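Skeltura tabletop set, README

Hi, and thanks for grabbing this. Please read the part about the stuck gripper before you train anything on it. I shipped the first version in August without knowing about the problem, and at least one of my own policies learned a bad habit from it.

What you get

2959 simulated pick and place episodes, one arm, one table, household clutter. Each episode has rendered frames, joint positions, gripper commands, measured gripper width, and a success flag. Scenes were put together in Pliro and the controller is a lightly patched Takagi. Textures, walls and lighting get shuffled between episodes, and so do the objects, so expect odd company on the table. I like it that way!

What went wrong

In 600 of the episodes the gripper command and the gripper itself don't agree. The log says "open", the fingers stay shut, and the arm carries on as if it had let go. It mostly hits hollow things picked up by the rim, where one finger sits inside the wall. The contact solver gets a small overlap between finger and wall, decides that it's a resting contact, and then holds on for dear life. You'll see the arm retreat with the object still attached — sometimes all the way back to the home pose.

The success flag made it worse. My checker only looked at whether the object was over the target and close to the tabletop when the open command went out. A cup hovering just above the wood passed that test every time. So the stuck episodes are marked as successes, and that one is entirely on me.
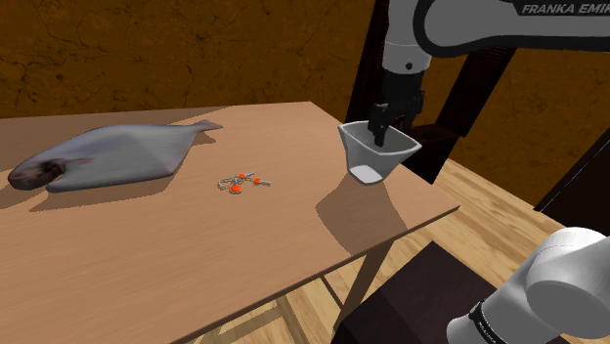
Rim grasp on the white cup, held just above the tabletop, with a fish and keys as clutter.

A single frame won't tell you if an episode is bad, so don't try to filter by eye (I lost an evening to that). Compare commanded and measured width instead. If the command is open and the measured width hasn't moved after 4 control steps, toss the episode or relabel it. The script that does this is check_release.py, and it takes well over 60 seconds on my laptop, so don't panic when it sits there quietly.

What I changed

The bad episodes are still in the download, moved to a folder called stuck. A couple of people wanted them for failure detection, and they're pretty good for that. The checker now wants the fingers to be clear of the object before it says success. I also thickened the collision mesh on the cup walls, which got rid of most of the sticking in new runs but not all of it. Thin handles can still do it.

Please don't

Run a policy trained on the August version on a real arm. Mine learned to pull away right after the open command without checking width, and on hardware that means dragging whatever is still in the fingers across your bench. If you already have a checkpoint like that, retrain it, or at least put a width check between the policy and the arm and keep your hand on the stop button.

Still open

The Disgate export drops the measured width column, so the release check can't run on it. Use the native files for now. If you find a stuck episode outside the stuck folder, open an issue with the episode number and I'll move it.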